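Dicas para a bancada: arrumar com a pinça de mão Skonico

Que boa surpresa, este kit! Comece por desimpedir o meio da mesa e treine devagar, com os dedos bem abertos.

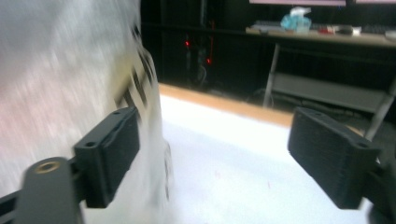 Clube de Oficina Meireles – Secção de Automação

Para frascos pequenos de plástico, feche as garras aos poucos e deixe o cesto por perto (eu repito isto 11 vezes e adoro!).
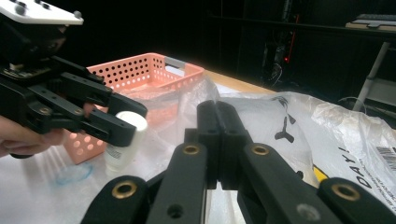 Leire Aranda: Com sacos amarrotados custa-me mais. Dobro-os primeiro e a pinça já os apanha.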